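Lamon Automation Notes Home Gallery Bench Log Parts Contact

Gallery: Household and Shop-Floor Chores, Bench Work

Text and selection by Maham Ansari. Bench work by Atif Marwat.

The pages in this gallery follow one question: which ordinary chores can a general-purpose arm finish without a person standing next to it. The chores are dull on purpose. Emptying a bin, sorting returns, putting toys away, moving stock from a tote to a shelf. Each of them takes an adult a few minutes and no thought. Most of them still take a machine longer than that, and the failures are more useful to us than the successes.

Bin emptying is the entry most readers ask for, so it comes first. The task as we score it is simple to write down. A bin holds a mix of household and retail items in no set order. The arm has to take out every item, one at a time, and set each one down in the drop area without dropping it, crushing it, or dragging a second item over the rim. No item is shown to the system in advance. No one touches the bin until the run is over.

The June series ran to 264 attempts at a full clear. An attempt counts only if the bin ends up bare. A bin with one item left in a corner is a failed attempt, the same as a bin with everything left in it. Visitors tend to find this harsh. A person who asks for a bin to be emptied does not want most of it emptied.
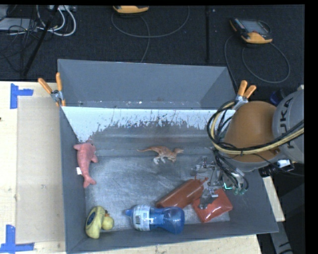 CHORE 1: MIXED BIN, SOFT AND HARD ITEMS

Six items in a gray bin, KUKA arm, jointed metal fingers. Orange-handled spring clamps hold the bin at its two rear corners.

The load is typical of what we call a mixed bin: a pink plush dolphin, a toy dinosaur, a yellow duck-like toy, a translucent blue bottle, a reddish-brown package with a pinched end, and a shiny red pouch. The fingers are over the right side of the bin, one of them across the pouch.

Notes on the item types, from the bench log:

Plush. The easiest class. A soft toy forgives a poor grasp, and it can be picked up off-center and still hold. The common fault is a tag or fin caught between the fingers, which does no harm in the bin but makes the release late. A plush against a side wall costs extra time, as the planner will not send a finger between the toy and the wall unless it can see a gap.

Hard toys. Acceptable when lying flat in open space. Long thin parts such as tails are a problem. The system often picks the tail as the best grasp, lifts, and the body swings. We now penalize any grasp far from the estimated center of mass. That removed most of the swings and made the planner slower to commit.

Bottles. A bottle on its side rolls when touched. Clear and tinted plastic also gives poor depth readings, and the surface comes back with holes in it or at the wrong height. A printed label helps, as it gives the sensor something solid to measure. Grasps on or next to the label succeed more often than grasps on bare plastic.

Shiny packaging. The worst class. Bright creases read as edges, and a pouch that gives under pressure changes shape between the measurement and the grasp. Atif Marwat's view is that no vision change will fix this alone and that finger force feedback is the better place to spend effort. I agree on pouches and disagree on bottles.

Corners. Not an item type, but logged as one. Anything low in a corner leaves room for an approach from two sides at most. A person slides the item out with a fingertip and then picks it up. We have added a slide move of this kind. It works on hard items and bunches up soft ones.

CHORE 2: RETURNS SORTING (DRANTON STOCKROOM)

Three destinations: back to shelf, repack, discard. No gallery picture for this entry yet.

Picking was the smaller part of the problem at Dranton. Returned goods arrive in bags inside boxes, and the arm has no reliable way to open either one. Staff opened everything by hand and the arm did the rest. Over a trial shift it handled 695 items. The shift lead's assessment was that opening the packages was the part they had hoped to hand over.

CHORE 3: TOY PICKUP, FLOOR LEVEL (EMVILLE TEST ROOM)

Mobile base, single arm, one storage box. Picture to follow.

The target was 80 percent of toys in the box with no help. The base reached 70 percent. Losses were nearly all under furniture or on the rug, where thin objects do not stand out from the pile. Battery life was not a limit. Time was: a child of school age clears the same room sooner, when asked twice.

STATUS BY CHORE

Mixed bin: usable with a person checking the end state.
Returns sorting: usable only after packages are opened.
Toy pickup: not usable in a furnished room.

The Gondal gripper pads arrived too late for the June series and will be tested on the shiny packaging class first, with the same scoring. Requests for the raw bench log go to Maham Ansari through the contact page. Please name the chore and the item class, as the full log is large and mostly repeats.

Previous gallery: Shelf Restocking
Next gallery: Folding, Towels Only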